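**Givham Estates Forum > Shared Facilities > Kitchens and Serveries**

**Topic: Proposed wording on decorated plates and the two-tier rack (ref. 3179)**

---

**Endlow_Facilities** (Moderator)
Posted in November, 09:14

Members are invited to comment on a proposed addition to the kitchen guidance for Endlow. The present guidance covers everyday crockery and makes no mention of the decorated plates, which have been in regular use since the autumn. Comments will be considered before the revised sheet is displayed in the kitchens.

The proposed wording is as follows:

> 4.1 Decorated plates shall be washed by hand in warm water with a soft cloth. They shall not be placed in the dishwasher.
>
> 4.2 After washing, plates shall be stood on edge in the rack, one to a slot, and left for at least 30 minutes.
>
> 4.3 Large plates may be stood in the upper basket, provided that they rest against the wall.
>
> 4.4 No plate shall be left flat on the worktop.
>
> 4.5 Dry plates shall be returned to the cupboard by the end of the day.

Please quote the paragraph number when replying. General remarks on the condition of the kitchens should be posted in the separate thread.

---

**reda_hall_office**
Posted 09:52

Reda Hall has no objection to 4.1 or 4.2.

We have reservations about 4.3. The worktop in our own kitchen stands 910 mm from the floor, and the upper tier of the rack is a good deal higher again. A heavy plate at that level must be lifted down with both hands, often by a person standing slightly to one side of the sink. Two of our residents have asked that nothing heavier than a cup be kept on the upper tier, and the office considers the request reasonable.

We should prefer the following: "4.3 Large plates shall be placed on the lower tier. The upper basket is reserved for cups, bowls and small items."

---

**southcorridor**
Posted 10:20

With respect to the previous contributor, the lower tier does not suit the largest plates. Its slots are formed of wavy wire and take an ordinary dinner plate very well, but anything broader is liable to meet the underside of the basket. I have tried this with a serving plate of 300 mm and was obliged to remove the small plates on either side before it would stand at all.

I support 4.3 as drafted.

---

**chu_wing_kitchens**
Posted 10:47

Chu Wing wishes to record its support for 4.4 and its disagreement with 4.5.

A plate lying flat traps water beneath the foot ring, and we have had marks on our own worktop in consequence. Standing plates on edge is the correct practice.

As to 4.5, the cupboard in question is already full. Residents who attempt to comply will stack decorated plates one upon another with nothing between them, and the printing will suffer. We suggest that plates be permitted to remain in the rack overnight until a second shelf has been fitted.

---

**Endlow_Facilities** (Moderator)
Posted 11:30

Thank you for these replies. The office has noted the points on height and on cupboard space. Two pictures from Endlow are attached.

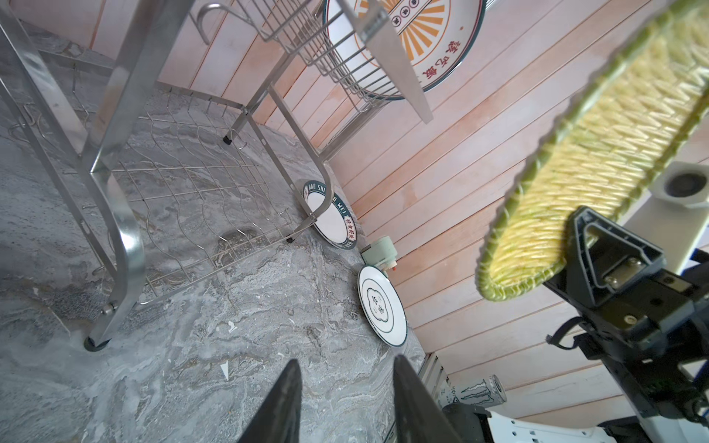
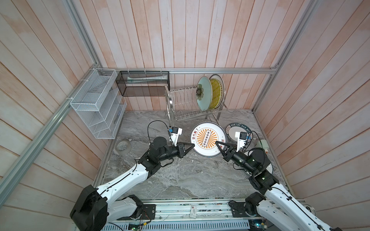 *Endlow: the steel rack and decorated plates, both pictures. The orange sunburst plate is in the upper basket in the first and on the marble-patterned surface in the second.*

The wording is intended to cover all plates of this type, including those with Chinese lettering on the border and the pale green plate with the dark flower. Plain white crockery remains under section 3.

---

**southcorridor**
Posted 11:58

I am obliged to the moderator. The first picture supports the view I gave earlier. The sunburst plate is propped up in the basket, and I see no great difficulty in its being kept there.

I would, however, draw attention to the two plates leaning against the wall at the back of the worktop, one of them lettered HAO SHI. The draft is silent on this. Paragraph 4.2 requires plates to be stood in the rack and 4.4 prohibits leaving them flat, but a plate leaning on the wall is neither in the rack nor flat. Is it permitted?

---

**reda_hall_office**
Posted 12:15

In our opinion it should not be permitted. A marble-patterned top is smooth, and a plate leaning on it without a stop in front may slide forward when the worktop is wiped. We have lost one in this manner at Reda Hall, although it was an inexpensive one.

We further note that in the second picture the pale green plate and the striped plate are both leaning in the slots of the rack. This is what the guidance ought to require in every case.

---

**bakinggroup_givham**
Posted 12:41

The baking group uses the kitchen a great deal and would ask members not to make the rules so strict that the plates cease to be used. They are handsome things and our visitors enjoy them. The one with the sunburst is the first to be asked for whenever there is a cake to be put on it.

If leaning against the wall is to be prohibited, the rack will need to hold everything, and on a busy afternoon it cannot. We should be content with a strip of rubber matting along the back of the worktop. Each plate would then have something to stand on, and the strip could be lifted for cleaning.

We also ask whether the roll of packing tape on the left in the second picture might be given a place in the drawer. Tape is wanted in that kitchen whenever parcels are made up and can seldom be found.

---

**chu_wing_kitchens**
Posted 13:05

Chu Wing has used rubber matting and does not recommend it. It holds water, and by the end of a month it must be thrown away. A narrow wooden rail screwed to the wall side of the worktop would be more durable, although we accept that the office may not wish to drill.

On the question of the basket, we have discussed the matter here and are now divided. One view is that the wall supports a large plate adequately. The other is that a plate standing upright in a basket of closely spaced wires has nothing to grip its lower edge, and that 4.3 should require it to be placed behind some fixed part of the rack.

---

**southcorridor**
Posted 13:22

The second of those views seems to me excessive. A resident with wet hands cannot be expected to study the construction of a rack.

I do accept the point made by Reda Hall concerning reach. Perhaps 4.3 could be left to each house.

---

**reda_hall_office**
Posted 13:40

We would accept that, provided that the sheet displayed at Reda Hall carries our wording and that residents visiting from Endlow are told of the difference. We remain opposed to matting.

---

**bakinggroup_givham**
Posted 13:49

The baking group notes that no alternative has been offered that does not involve a drill. We should be glad to buy a short length of matting ourselves and to replace it when required.

---

**Endlow_Facilities** (Moderator)
Posted 15:10

The office has considered the replies and proposes the following amendments.

- **4.2** is extended to read: "Where the rack is full, a plate may be leaned against the wall for the drying period only, on a non-slip strip."
- **4.3** will be settled separately by each house. At Endlow the wording stands as drafted. At Reda Hall the upper basket will be reserved for cups, bowls and small items.
- **4.4** is unchanged.
- **4.5** is suspended until the cupboard has been measured for a further shelf. In the meantime plates may remain in the rack overnight.

The offer of matting from the baking group is accepted on trial. The objections of Chu Wing and Reda Hall are recorded, and no matting will be laid in either of those kitchens. Drilling into the worktop or walls is not authorised at present.

Packing tape should be kept in the second drawer, with the scissors and string.

---

**chu_wing_kitchens**
Posted 15:26

Noted. We should be grateful if whoever measures the cupboard would check its depth with the door closed. The previous shelf was cut to the full depth of the carcass and fouled the hinge.

---

**Endlow_Facilities** (Moderator)
Posted 15:31

This will be added to the work request under 3179. The thread remains open for comments on 4.2 only.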